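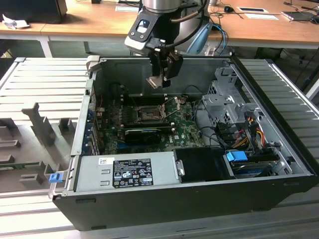
Old office towers are good value if you don't mind doing a bit of work on them. I paid 57 pounds for the Dell, delivered from a clearance place called Basside, and they threw in the graphics card.

I'd forgotten how sensibly these are laid out. Lay the case on its side, take the side panel off and you can get at nearly everything. The catches and latches are picked out in blue, so you know what is meant to move. The power supply runs along the front edge as it lies, with the drive cage over on the right and the expansion slots down the left.

The processor is the part I was most careful about. The socket has a little lever and a metal plate that swings up, and the chip should go in with no pushing at all. If it needs pushing, it's the wrong way round. Line up the corner mark, lower it flat, then close the plate and bring the lever down. The lever always feels too stiff to me, even when everything is fine.

Cables next. They come in a fat bundle of red, yellow, orange and black beside the drive cage, and I like to get them out of the way before touching the board. A loose bit of string does the job. I used to use cable ties, but I cut through a fan wire once getting one off, so I stopped.
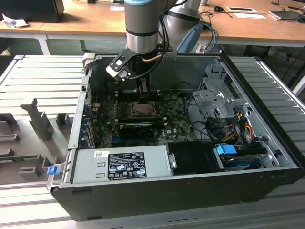

Kumiko Takagi wrote to ask whether it wouldn't be easier to take the graphics card out first. It would give you more room, yes. I leave it in if the socket is clear of it, as the card's catch is the one I always break.

For the drive, I'm keeping the old one for now. It's a 500 GB disk and it passed its checks, though it's slow. I've got my eye on a Trerkeo solid state one when the price drops. The thermal paste is what was left in a tube of Pilley from October.

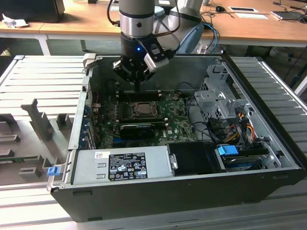 Lenni Pelkonen left a comment saying old boards like these often want a BIOS update before they'll accept a newer chip, and that it has to be done with the old chip still fitted. Good point, and worth checking before you buy anything. Mine is on the supported list.

Memory goes in next, then the side panel, and then it's going under the desk in the back bedroom.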